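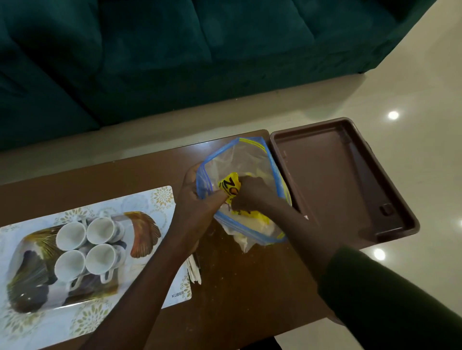 Sitting room: table, trays and floor

Plain brown tray at the end of the low table, with the printed shell tray to the left of it. Velvet sofa behind, polished tile below. Gallery ref. 1421.

This page belongs to the household surfaces section and covers the low table in the sitting room and the things that are kept on it or pass across it. The kitchen worktops and the hall shelf have their own pages. Text is by Isabelle Perron, with corrections from Stojan Georgiev on the wood finish. Captions are kept short. Longer notes on materials and upkeep follow each picture.

Table

Brown wood, smooth top, low enough to reach from the sofa without leaning. Crumbs and pale specks show up clearly against the brown. They should be lifted with a dry, soft brush before any cloth is used, as a damp cloth pushes fine crumbs along and leaves a smear at the end of each stroke. Brush towards the long edge and catch the debris in a pan held just under it. A barely damp cotton cloth comes next, then a dry one.

Stojan advises against spray polish on this top. Mugo paste wax was tried on the underside in December and left a patch that stayed tacky for two days, so it was taken off again with white spirit. The upper face has been left alone.

Plain tray

Brown plastic with a raised rim, a flat base and a handle cutout in the end. It is the working tray, used for sorting, for carrying things through from the kitchen and for anything likely to shed. Wash in warm water with ordinary washing-up liquid. The inner corner where the wall meets the base holds grease and needs a bottle brush. Dry it upright. A tray put down with water under it will mark the table within the hour.

When it is parked at the end of the table it can project past the edge. This is acceptable with nothing in it. Loaded, it should be drawn back so that the whole base is supported.

Printed tray

White ground, gold floral pattern, large seashells, and the name KUBER in small capitals near one corner. Wipe only. Scouring pads and cream cleaners are kept away from the print, and hot pans go on a cork mat. Harpreet Chisholm lists it in the inventory under serving ware, although most of the time it stays on the table.
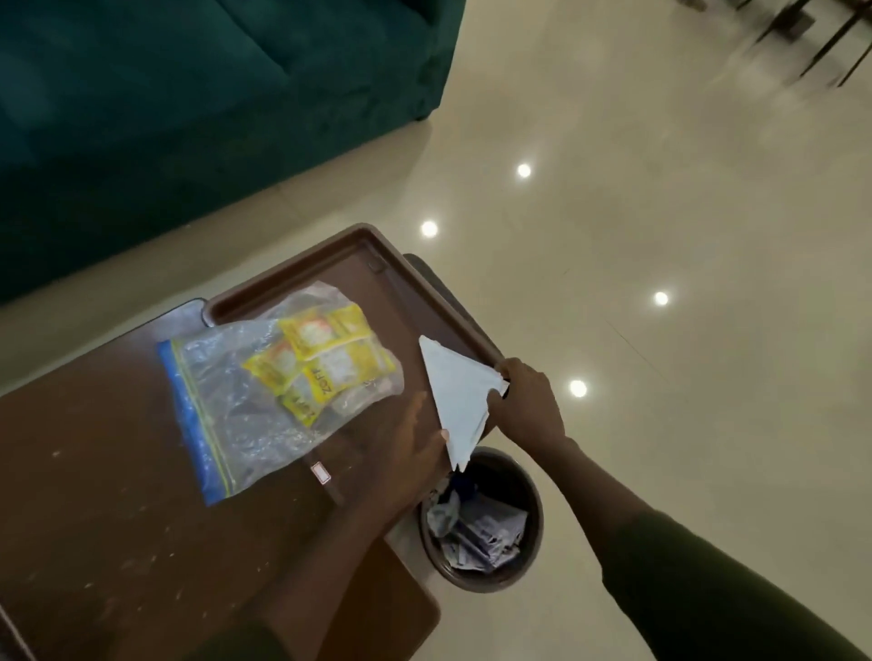
Wakefield, 24 Jan 2025

Yellow sachets in a clear zip-lock bag with a blue seal strip, lying over the brown tray and the table. ZOFF is legible on the packaging. Gallery ref. 3912.

Bags of small sachets are a recurring item on this table, and the method for them is the same whatever the contents. Sachets go into the bag flat and face up, with the heavier ones at the bottom. Press the air out with the side of the hand, working from the base to the seal, then run a thumb along the strip twice. A bag closed over trapped air will not stack.

Labels go on the bag, never on the sachet. Selorm Quartey uses a strip of Brida paper tape with the month written in pencil; it peels off without residue and the bag can be used again. Bags with a split seam or a seal that no longer grips are put with the soft plastics.

Table surface, further notes

The scratches and pale spots on the top are surface wear. Sanding is not planned. A coloured wax stick, rubbed across the grain and buffed after 30 minutes, reduces the lighter scratches, but it does little for the spots. Test at a corner first.

Floor

Large square glazed tiles in a pale shade, polished. Ceiling lights reflect strongly in them – useful when checking for streaks, less so in the evening. Mop with plain water and change it often. Maëlle Kennedy has the grout notes and will add them to the hall page.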